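Drurura Owners List — archive
Last updated: Saturday, July 1, 2023
Reading time: 3 min

Subject: Re: Counter layout, outlet circuit, and the cord question
From: Reynaldo Lumbao
To: Drurura Owners List

Mayuree Srisuk wrote:

> We have the same kitchen plan as most of the Fiditz-side units: one
> outlet on the left part of the backsplash, dishwasher under the
> counter below it. Two questions. First, can a drip coffee maker and
> an electric kettle share that circuit? Second, where does everyone
> run their cords? Ours ends up across the work surface no matter what
> I do. Also, has anyone had luck cleaning the dark grout on the
> chevron tile? Ours has a gray haze along the bottom row.

Mayuree,

On the first question, read the rating plates before anything else. My coffee maker is marked 700 W and I have never had trouble with it. The kettle is the larger load by a wide margin, and I don't run it at the same time as the toaster. Two heating appliances on one kitchen circuit may be fine or may trip the breaker, depending on the wattages and on what else is wired downstream. Chak-lun Liu mapped the breakers in his unit last year and found the dining room receptacles on the same run as the counter. I would check yours before assuming anything.

On cords, the layout works against us. The outlet is well to the left, and anything plugged in there tends to cross the slab and hang over the front edge.

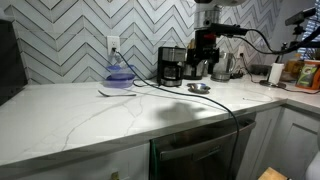
Left run of counter: outlet, black cord over the front edge, coffee maker, kettle at the back.

A cord in that position can be pulled by a hip or by the dishwasher door, and it lies across the part of the counter you want for cutting. Three changes I would make, in order of effort:

1. Unplug whatever is not in use and coil the cord against the backsplash.
2. Stick two adhesive clips to the tile, just above the slab, and route the appliance cords through them. Put them on the tile face. They do not hold on grout.
3. Move the stacked food containers out from under the outlet. It is the best parking spot for a coil and we all seem to fill it with plastic.

I keep the kettle at the back wall and pull it forward to boil, clear of the upper cabinets. Steam on the underside of a cabinet will lift the finish eventually.

On the grout: warm water, a drop of dish soap, a nylon brush, then wipe dry. Work along the V's, one row at a time. The haze on mine was soap residue and came off on the second pass. Do not use vinegar until you know what your counter is. Some of us have quartz and some have marble, the veining looks similar, and acid will etch marble. Tin-yau Leung has the finish schedule for units 54 through 61 if yours is in that group.

Reynaldo

--
This archive uses cookies to remember your sort order. Accept | Settings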